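5/25/24, bench notes, Plarnness token order

Unpacked the second delivery from Immont this morning. The slip says 376 tokens, gold finish, plus 6 spares in a paper sleeve. Sleeve was there. I signed for the delivery and put the slip in the Thongdee folder, since they are paying for the finish and will want it when the invoice comes.

Same plan as the April lot. Tokens go from the carton to the tray in small heaps, look them over, wipe them, then bag them for Gradville. Bags hold 128. The odd ones go in a separate bag with the count written on it. Please don't top up a short bag from the spares, I had to open everything again last time.

Bench and wall on the packing side:
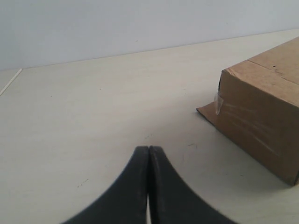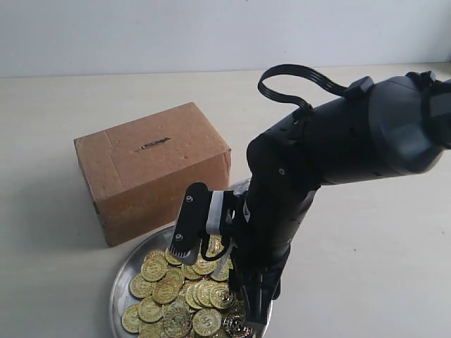
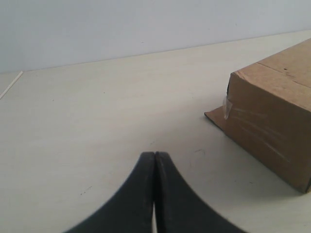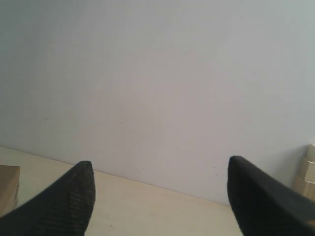

Finish is what I want to sort out before the full run of 3,000. The April lot had a dull patch near the rim on some pieces and Immont put it down to the rinse. I'm not convinced, I think they were rubbing in transit. A heap on the round metal tray looks shiny all over, which doesn't tell me much about single pieces, so each one gets turned under the desk lamp, both faces. Rim marks go in the reject cup. Face marks get wiped once with the dry cloth and looked at again. No polish, it leaves a film and the bags cling to it.

Yaowalak Kamolrat asked if we could reuse the cartons for the Gradville run. Fine by me for the light bags, but put new tape on the bottom seam first. She also wants a softer liner on the tray. I have felt left over from the drawer job and will cut a round tomorrow if there's time.

Still to do: ask Immont what they put between layers, order more bags, wipe down the bench with the mild cleaner, find the good marker.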